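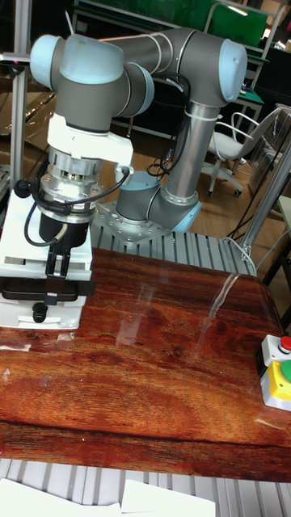 No. 4

Contact-triggered relabeling, and what it did to the lid task

The last post ended with the policy stalling above the fixture. It would come down over the white box, stop short, drift a little sideways and stop again. I had put this down to too few demonstrations. More demonstrations did not help, so this month I looked at the labels.

The setup is the same as before. One arm on the back rail of the bench, a black gripper, the white unit with the flat lid at the left end of the table. The task has two stages: approach the lid from above, then open it. Demonstrations are recorded by hand guiding. The training set stands at 730 episodes, all collected on the same tabletop.

Hand guiding gives you uneven timing. A person slows down near contact, waits, adjusts, and commits. In the recordings the waiting shows up as a long run of near-zero actions at almost the same pose. A policy trained on short action chunks sees those frames and learns, correctly, that the most likely action there is to do nothing. The pause is in the data many times over, and the commit only once per episode.

The usual fix is to drop frames where the commanded motion is below a threshold. I tried that first. It removes the pauses, but it also removes the slow final descent, and the slow final descent is the part I want to keep. With the threshold low enough to preserve the descent, most of the pausing survived as well. I could not find a value in between that worked for both stages.

The method I settled on is in Prandumine, the small preprocessing package I have been carrying from project to project. It does the following. Each episode is scanned for contact onset using the wrist force estimate. From the onset it walks backward until the motion direction stops agreeing with the final approach direction. That segment is kept at its original rate. Everything before it is resampled by path length instead of time, so a pause collapses to a single sample. Action targets are then recomputed from the resampled poses.

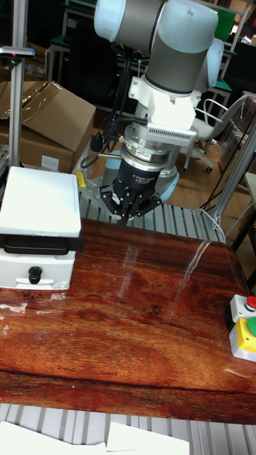

The direction test is the fragile part. A noisy pose estimate near zero velocity has no meaningful direction, so I compute it over a window and ignore displacements smaller than the arm's repeatability. The window length matters less than I expected. The contact detector matters more: cable drag on the wrist produces a slow offset in the force estimate, and in a few episodes this fired the detector well before any contact. Subtracting a running baseline removed those cases.

I trained 3 seeds on the original labels and 3 on the relabeled set, same network, same number of steps. The runs are logged under Hideo (original) and Carbone (relabeled) - the names come from the machine's run generator and mean nothing. All three Hideo seeds stalled above the lid in most rollouts. Two of the Carbone seeds descended without stopping. The remaining one still hesitated, though for a shorter time, and then continued.

The second stage did not improve. Opening the lid fails for a separate reason, a grasp that is slightly off center and slips under load, and relabeling the approach has no effect on that. I would be suspicious if it had.

Two limits. Resampling by path length discards any pause that was there on purpose, so a task that requires waiting would be damaged by this. And the fixture moves very little between episodes, which makes the approach direction easy to estimate.

The Zavum loader needs a patch to read the new episode lengths, as it assumes a constant sample period and fails silently otherwise. I have the patch running locally and will push it once the index rebuild is tested. After that I'm going back to the grasp - first with a wider spread of starting poses, then with the force channel as an input to the policy.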